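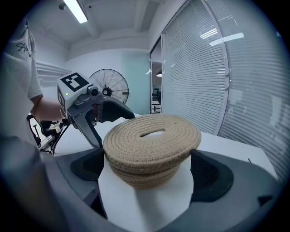 Does a lidded rope basket need any special looking after?

Far less than the shops would like you to think. A soft brush, a barely damp cloth and somewhere airy to dry will see to most of them, and the lid wants more attention than the basket does.

I say that as someone who has bought the sprays. A small bottle of "natural fibre conditioner" cost me more than the basket it was meant for, and after a year of using it on one basket and leaving its twin alone, I couldn't tell which was which. Jute is a plant fibre twisted into rope. It doesn't want feeding.

What you need

A soft brush (an old shaving brush is fine)
A vacuum cleaner with the small nozzle
A white cotton cloth
Bicarbonate of soda, if there's a smell
A needle and strong thread in a matching tan, for a coil that has come away

Dry cleaning first

Take the lid off and do it separately. Brush along the coils, following the spiral from the middle outwards. Going across them lifts the fibres and leaves you with a fuzzy lid, and the fuzz then catches more dust. If there's a slot or finger hole in the top, go round the inside edge of it, where hands have been.

Then vacuum, on low. Some guides tell you to beat the basket against a wall. I tried it on a Bavorwood log basket and got a dent and a hallway full of fluff.

Marks and spills

Blot a fresh spill and leave it at that for an hour. For an old mark, wring the cloth out until it won't give up another drop, and dab. Try it on the underside first, as jute can go brown where it has been wetted and dyed jute can let its colour go. I have yet to see vinegar shift anything from jute, whatever the household tips pages claim, and it leaves the cupboard smelling like a chip shop.

Never soak it and never put it in the machine. The label on my Pevix basket says "washable", in the singular, and I washed it the once. It came out shaped like a hat.

Smells

Sprinkle bicarbonate inside, leave it overnight, vacuum it out. This does work, up to a point. A musty basket will be musty again by May if it goes back to the same damp corner, so move it.

Getting a lid back into shape

Lids go wrong before baskets do. People stack things on them, and the middle sinks or the rim spreads until it no longer sits properly.

1. Hold the lid over a steaming kettle for a few seconds at a time, keeping your fingers well out of the way. You want the rope slightly soft, nothing more.
2. Press it over an upturned bowl that matches the curve it ought to have.
3. Tie a strip of cotton round the rim, snug but not biting in.
4. Leave it for 2 days. Overnight isn't enough, in spite of what the Katona leaflet says.

If a coil has come loose, stitch it to its neighbour with small slanting stitches, on the inside where they won't show. Glue goes hard and yellow and the rope cracks beside it. Friederike Oltmanns, who taught the basketry evening class I went to, wouldn't have a glue gun in the room — I thought this was snobbery until I had to pick a lump of the stuff out of a Prakham lid with tweezers.

How often?

Brush it when it looks dusty. I don't believe in schedules for baskets, and the one that came with mine wanted a full clean every fortnight, using (of course) their own spray.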